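Wutilier Hand-Held Gripper Pair: Set-up Guide
Section 5. Comparing two finger sets at the table 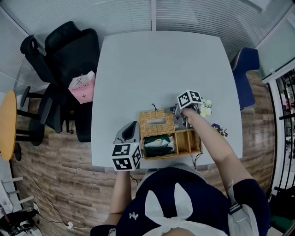 Figure 5-1. Two hand-held grippers with marker cubes in use at the table. The right gripper is at the back edge of the wicker basket.

5.1 Purpose of this section

This section explains how to compare the Dralutgate finger set and the Bickerstaff finger set on the same pair of hand-held grippers. Please read Section 4 (Head camera and strap) before you start. The comparison is done by one operator, standing, with one gripper in each hand. It takes one short session for each finger set.

The result of the comparison is used when you choose the finger set for the arm. The arm itself is not needed here and can stay switched off.

5.2 What you need

Two hand-held grippers, left and right
One marker cube for each gripper
The Dralutgate finger set and the Bickerstaff finger set
The head camera, already calibrated
A computer with the Prororov recorder installed
A table which can be reached from the front edge without bending
One container with compartments, for example a basket with a tissue compartment
Several light objects of different shape. Artificial flowers are good for this, as the stems are thin and the heads are soft.

Note: A pale, matt table top is recommended. On a shiny table the recorder may find a reflection of the cube and show the position with a jump.

5.3 Preparing the grippers

1. Switch off both grippers.
2. Remove the old fingers with the small key. Keep the screws of the left and the right gripper separate.
3. Fit the first finger set. Tighten each screw by hand, then a quarter turn with the key.
4. Close and open each gripper slowly. The fingers must meet along the full length of the pads.
5. Push the marker cube onto its mount until you hear the click. The cube must not turn when you hold it between two fingers.
6. Check that the printed faces are clean. Wipe them with a dry cloth only.

Caution: Do not exchange the left and right cubes. The patterns are different, and the recorder will then save the movement of the left hand under the name of the right hand. This cannot be corrected afterwards in version 2 of the recorder.

Caution: Do not touch the inside of the fingers while a gripper is switched on.

5.4 Preparing the table

1. Place the container a little in front of the middle of the table. Do not put it at the far edge, where the arms must be stretched fully.
2. Place the loose objects beside the container, on the side of the hand which will pick them up.
3. Lead the cables away from the space where your hands will move. A cable which hangs down at the front edge should have enough length that you cannot pull it with your body.
4. Close the blinds if there is strong sun on the table.
5. Stand at the near edge and look down at the container. In the preview window both cubes must be visible with a green outline when the grippers are held over the table.

Note: If one outline is yellow, raise the gripper a little or turn your wrist until a second face of the cube can be seen. The recorder accepts one face, but the angle is less exact.

Note: It is not necessary to clear the whole room. Chairs at the sides of the table do not disturb the recorder. They must only be far enough away that your elbows do not hit them.

5.5 Recording a session

1. Hold both grippers still over the table and press Start in the Prororov recorder. Wait for the sound.
2. With the right gripper, take the container by its back edge and lift that side slightly. Put it down again.
3. With the left gripper, hold the front of the container. With the right gripper, take one object and lay it in an open compartment.
4. Repeat step 3 with the next object, until you have made 14 placements. You may take objects out again and use them more than once.
5. Hold both grippers still again and press Stop.
6. Type the name of the finger set in the Comment field before you save.

Change to the second finger set as described in 5.3 and repeat all the steps. Put the container and the objects back in the same places as before. A photo of the table made before the first session helps much with this.

Caution: Rest your arms between the two sessions. When the hands are tired the grip becomes harder, and the second finger set will look better or worse than it is.

5.6 Reading the result

Open both sessions in the Compare window. Look first at the line Lost Marker. If it is above 50 frames in one session, do not use this session, but repeat it with more light or with the container nearer to you.

Then look at the line Regrasp. This is the number of times the fingers opened and closed again on the same object. In our own trial the Bickerstaff fingers had fewer regrasps on thin stems, and the Dralutgate fingers held a woven edge with less slipping. Your result can be different with other objects.

5.7 Problems

The cube outline disappears when the hand is near the container: The wall of the container hides the cube. Come from above or from the back.

Both grippers have the same name in the preview: One cube is from another pair. Check the number under the mount.

The fingers do not close fully after the change: A screw is too long for this finger set. Use the short screws from the bag of the set.

The picture of the camera hangs to one side: The strap has moved. Repeat Section 4, step 2.

Text of this section last changed 9 April 2024.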